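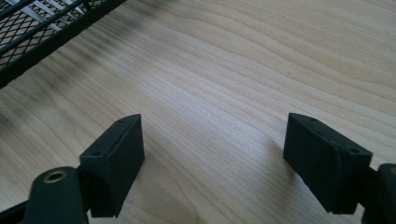

Broveo Coloring Book Listings – README

Last updated 11 Aug 2020

2,371 blurbs for adult coloring books, as they appeared in the Plelham and Dalen trade catalogs. After removing duplicates, 2,231 are left. The rest were one mandala blurb wearing different hats.

Files
blurbs.csv – title, publisher, page count, theme, blurb text
themes.txt – the 9 theme labels, from "ocean" to "swearing"

Known problems
Page counts from Prevuria include the blank backs, so halve them. "Intricate" shows up so often that we put it on the stop list. Two annotators tagged the themes and still disagree on whether a mermaid is ocean or fantasy; both tags are kept, separated by a semicolon.

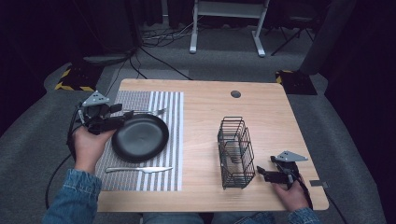 Striped placemat with a black plate, fork and knife.

Not included
Cover art and interior pages. Please stop asking for the owl.

The next release is due in September, if the Dalen catalog ever learns to export accents.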